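Wed 9 August

Started at the bench just after nine. The job this week is picking small toys out of the blue tray with the two arms, over and over, so the model has enough good examples to learn from. The Bristis people want 200 by the end of the month. We had 68 when I sat down.

The first hour was slow. I kept squeezing too late with the left hand and had to throw away 2 runs. After that I found a rhythm and stopped looking at the counter.

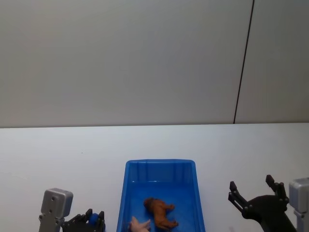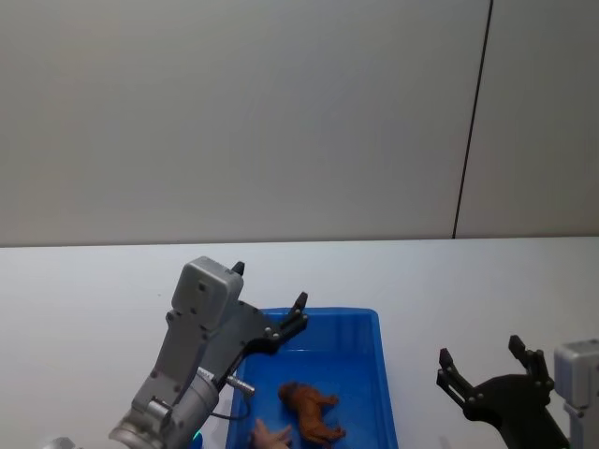 By lunch I had added 19 that I was happy to keep. The long-legged toys are the worst, as they can land any way up and I never take hold of them in quite the same place. Drorkari told us in February that a bit of variety is good for the training, so I have left those runs in.

Spent the afternoon naming files and copying everything over to the Plarnotley machine. The copy was still going when I left. Tomorrow I want to try the same toys starting from the far end of the tray.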